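Lackieren in der eigenen Garage: was sich bei uns bewährt hat

Wer einmal einen Kotflügel oder eine Motorhaube zu Hause lackiert hat, der weiß, dass die eigentliche Arbeit lange vor dem ersten Sprühstoß beginnt. Ich habe im Juni wieder zwei Türen und einen Heckdeckel gemacht, in einer ganz normalen Einzelgarage, und will hier aufschreiben, was mir dabei geholfen hat. Manches davon klingt vielleicht umständlich, aber man gewöhnt sich daran, und irgendwann macht man es ganz von selbst.

Erst räumen, dann putzen
Alles, was auf Regalen liegt und Staub fängt, kommt raus oder unter Folie. Danach wird gesaugt, und zwar von oben nach unten: zuerst die Balken und die Lampe, dann die Wände, ganz am Schluss der Boden. Ich lasse die Garage danach gern über Nacht zu und sauge am nächsten Morgen noch einmal durch. Kurz vor dem Lackieren den Boden mit der Gießkanne leicht anfeuchten – keine Pfützen, nur so viel, dass der Beton dunkel wird.

Die Teile so aufstellen, dass man herumkommt
Türen hänge ich an zwei Haken auf, Hauben liegen auf einem Gestell. Meins heißt Gevholm, steht auf Rollen und war gebraucht nicht teuer, zwei Böcke mit Schaumstoff tun es aber auch. Wichtig ist der Platz ringsum. Wenn man mitten in der Bahn mit dem Ellbogen an die Wand kommt, sieht man das hinterher im Lack, das kann ich Ihnen versprechen. Und bitte den Schlauch über die Schulter legen, sonst schleift er irgendwann über die frische Fläche!

Schleifen und Reinigen
Alte, feste Lackierung schleife ich mit P 400 an, Füllerstellen etwas feiner nach. Dann abblasen, mit Silikonentferner abwischen und mit einem zweiten, trockenen Tuch gleich hinterher, bevor das Mittel von allein abdunstet. Ich nehme dafür weiße, fusselfreie Tücher von Nadelo, im Karton zu 100 Stück. Auf Weiß sieht man sofort, ob noch Schmutz kommt. Erst wenn das Tuch sauber bleibt, geht es weiter. Mit bloßen Fingern fasse ich danach nichts mehr an, auch nicht »nur mal kurz«.

Abkleben
Beim Klebeband habe ich lange gespart und mich lange geärgert. Billiges Band wellt sich in den Kurven und lässt Kleber zurück. Die Kanten drücke ich mit dem Fingernagel durch den Handschuh an, und das Papier falte ich so, dass keine Taschen entstehen, in denen sich Schleifstaub sammelt.

Das Staubbindetuch
Ein eigenes Kapitel, ich weiß. Das Tuch ganz auseinanderfalten, einmal ausschütteln, locker wieder zusammenraffen und ohne Druck über die Fläche ziehen. Wer drückt, reibt das Harz in den Untergrund, und dann gibt es Krater. Ich lasse es vor dem Gebrauch gern fast 30 Minuten offen liegen, die Tücher von Saarela sind frisch aus der Tüte doch recht klebrig.
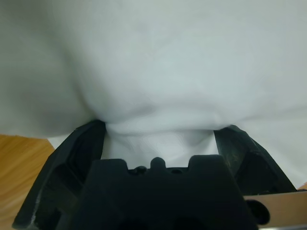
Ute M. schreibt dazu: Bei mir hat das Auslüften allein nichts gebracht, ich hatte trotzdem Schlieren im Basislack. Seit ich das Tuch immer nur in eine Richtung ziehe und nach jeder Tür ein neues nehme, ist Ruhe. Und den Overall bitte auch abwischen, von dort kommen die meisten Fussel!

Den Hinweis mit dem Overall gebe ich gern weiter, ich mache das inzwischen genauso.

Noch ein Wort zur Luft und zur Gesundheit: Eine Halbmaske mit passendem Filter gehört immer dazu, bei 2K-Lacken mit Isocyanaten reicht sie mir nicht, solche Teile gebe ich in den Betrieb mit richtiger Kabine. Zündquellen wie Heizlüfter bleiben draußen, und die Tür geht erst wieder auf Durchzug, wenn der Lack staubtrocken ist. Bis dahin sorgt ein explosionsgeschützter Absauger für Frischluft, meiner ist von Brotorer und hat eine Filtermatte vor der Zuluft. Die Matte wechsle ich vor jedem größeren Teil.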